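Start > Company > About us

About Fornar

Fornar rents and washes reusable transport containers for food producers, growers and small manufacturers. We are based in Vakport, on the old grain dock, and we have been in the same building since the company began.

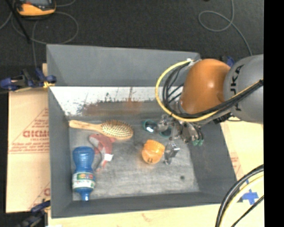

The company started with two people and one washing line. At that time most of our customers were fish and vegetable packers within an hour's drive, and nearly all of them owned their own crates. They washed them by hand in the yard, lost a good number every season and bought new ones in spring. We offered to take over the washing. A year later several of them asked if we would own the crates as well, and the rental side grew from there.

Today 39 people work at Fornar. We serve customers from two sites, the main depot in Vakport and a smaller one in Pletireo, which opened to shorten the trip for growers inland. The Pletireo depot handles folding crates and pallets only. Anything larger goes through Vakport.

How rental works

You order by phone or through the customer page before 3 p.m. and we deliver the next working day. Containers are charged by the day from delivery until you report them ready for pickup. There is no minimum term. Lids and dividers are billed separately. If a container comes back damaged, we repair it where we can and charge the repair at cost. Ones that can't be repaired are ground up and the material goes back to the molder.

Washing

Customers who own their containers can still use the washing service alone. Vakport washes 2,786 pieces on a normal day shift. We use hot water and a mild detergent, followed by a rinse and forced-air drying. Please remove labels that are stapled on. Paper labels can stay.

Ownership

Fornar is owned by the Ó Flaithearta family and by employees who have been here seven years or more. We have no outside investors. Profits have mostly gone into the drying hall and into trucks.

Visiting

The Vakport office is open on weekdays from 7 a.m. The gate on the dock side is for trucks only, so visitors should use the street entrance and sign in at the desk. Closed shoes are required past the office.

Comments

dockside_baker: Do you take bread trays for washing or only crates? The price list doesn't say.

Fornar office: Yes, bread trays are fine. They go at the small crate rate.

M. in Pletireo: Saturday pickup at the inland depot would be a big help during apple season. Please think about it.

greenrow: Been renting from them for years. Deliveries are on time, the invoices could be easier to read.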